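Speaker notes – "Two grippers, one tea shelf"
By the bench team at Plerkarell
October
7 comments
1,338 shares

Start slow. People will still be finding seats and finishing their coffee, so give them a minute, and thank them for coming to a talk with the word "gripper" in the title when there was a perfectly good session on drones next door.

Then the question we started from. We had a pair of arms we liked very much and fingers we were not so sure of, and every time somebody asked us which fingers to buy, we gave a different answer. So we set out to compare two sets properly, on one ordinary household job: taking small flat packets off a table and putting them on a shelf, and back again. I know that sounds like nothing. I thought so too! Small flat packets are slippery and floppy and they like to lie down right where a finger can't get under them, and a shelf adds a roof over your head and posts at the corners to bump into.

Introduce the contenders. The Grorkatell fingers are the slim ones, fairly stiff, with a thin pad. The Tendemska fingers are wider and softer and forgive you a good deal more when you come in crooked. Say clearly that we paid for both sets ourselves (somebody always asks, and it's a fair thing to ask).

Explain the count. We ran 1,000 tries with each, so 2,000 in all, and we swapped sets every morning so that neither one got all the good days. A try counted only if the packet ended up flat on the wood and stayed there when the fingers opened. Dropped, tilted, hanging over the front in a way that worried us – all of those went down as misses. We were strict, maybe stricter than we needed to be, and out of the 2,000 we kept 1,338.

Pause here. Let them do the arithmetic and look disappointed. Then say that most of the misses came from the approach, well before anything was squeezed, and that this surprised us enough to change what we were studying halfway through. Talk about cameras now. The view from the wrist is lovely for the last few inches, and close to useless for knowing where the rest of the arm is. The view from outside is the other way around. Click to the next two and give people time to look from one to the other.
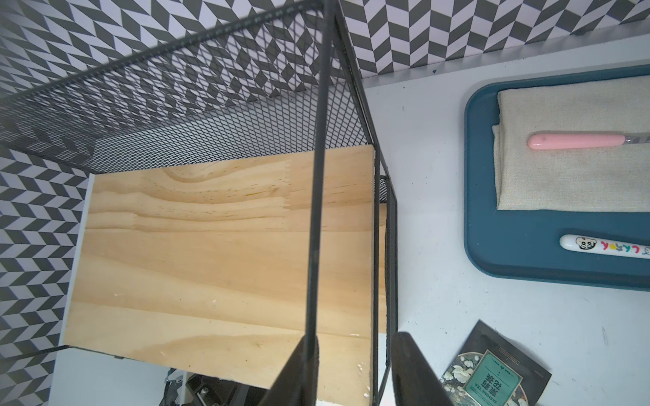 The same bench from farther back:
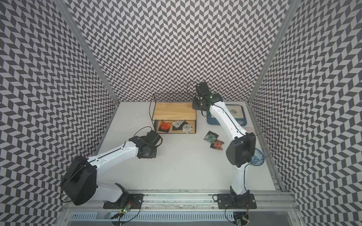

A note that came in from Nic Giolla after we ran through this talk for them: we should be careful about blaming the approach, they wrote, when a mesh rack with thin rods is about the hardest thing you could ask a depth camera to look at, and had we tried the whole comparison again with a solid-sided shelf? Read that out, more or less as it stands, and admit that we haven't. It's a good point and it stung a little. My own guess is that the gap between the two sets of fingers would shrink, but a guess is all it is, and I'd like to come back next year with something better.

On to the fingers themselves, which is what half the room came for. The wide soft pair did better picking up from the open table, where there is room to come down flat and let the pad do the work. The slim pair did better at the shelf, mostly on the lower level, where a wide finger has to come in low and level and has very little room to change its mind. If I could have only one set I would take the soft ones and file the tips down a bit – we tried it on a spare and it held up fine for a week.

Mention the cables. Please don't skip the cables, even if we're short on time. Leave a generous loop at the wrist, more than looks tidy, and check it with the arm at full stretch before you start counting anything. We lost a whole afternoon to a connector that worked itself loose one small tug at a time, and we blamed the controller for most of it.

If there are ten minutes left, do the controller slide. If there are five, go straight to questions and tell them the settings are in the handout. Spare pads are in my bag, both kinds, so pass them along the front row and try to get them back.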